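**Workshop notebook - Drestham bench, computer refurbishment**
Jan 13, 2022
Entry by R. Rastogi. Present: H. Dixit, T. Jitpraphai (morning only).

Work resumed on the towers received from the Sengar office. There are 16 in the lot, of which 15 are to be returned to service and one kept for parts. Three were completed before the holiday closure and are on the shelf by the door with green tags. The intake sheet still lists them as open and should be corrected.

Procedure followed for each unit:

1. Mains lead removed, power button held down, case left to stand while the paperwork is filled in.
2. Side panel off. Screws to the magnetic dish, not to the bench.
3. Tower laid on its side with the open face up.
4. Dust removed with the soft brush first, then short bursts of air. Fan blades to be held still.
5. Drives out and labelled with the intake number before any other part is touched.
6. Processor out, old paste cleaned off, processor bagged and numbered.
7. Board inspected under the lamp for swollen capacitors and bent contacts.

Step 5 has been moved ahead of step 6 at Mr. Dixit's request. In August two drives were separated from their towers and it took the better part of an afternoon to match them again.

Unit 9 was opened after morning tea. The intake note reads "no display, fan runs". Memory was reseated with no change. A known good module from the spares drawer gave the same result. The power supply was tested on the Grollance tester and all rails were within range. The processor was then taken out and will be tried in the parts unit tomorrow.

Cabling in this model is awkward. The leads from the supply cross between the board and the drive bays, and the SATA cable is longer than it needs to be, so that it has to be moved aside before the lower drive can be drawn out. The blue tabs on the bays should be pressed fully before pulling. One was cracked on unit 4 and a replacement has been requested from Kutusow, together with a tube of paste and a box of 1000 small cable ties. The colour of the ties is not important.

State of the case with the socket open and the side panel off: 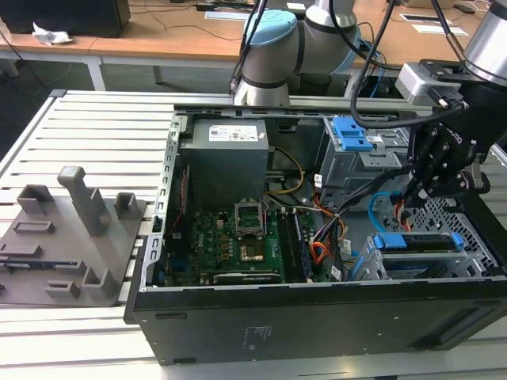

Rattana Chaimongkol has asked that no socket be left open overnight, as a single bent contact or a crumb of grit is enough to write off a board, and would prefer that the plastic covers from the spares drawer be fitted as soon as the processor is out. She also considers the reseating of memory before the supply test to be the wrong order, and would like the two exchanged.

The first point is accepted and has been added to step 6. On the second, the order will stay as it is until the lot is finished, so that the records remain comparable - to be raised again at the monthly review.

Outstanding:

- Covers: only a few left in the drawer. Add to the Kutusow order if it has not gone.
- Unit 9: try processor in parts unit. If good, suspect board.
- Unit 11: drive makes a clicking noise at start. Copy the contents first, then test.
- Labels on the supply leads to be left in place. Seema Mathur needs the numbers for the asset register.
- Second lamp flickers. Try another tube.

Bench wiped down at 4:30. Anti-static straps hung on the hook and logged. Key to the drive cabinet returned to the office.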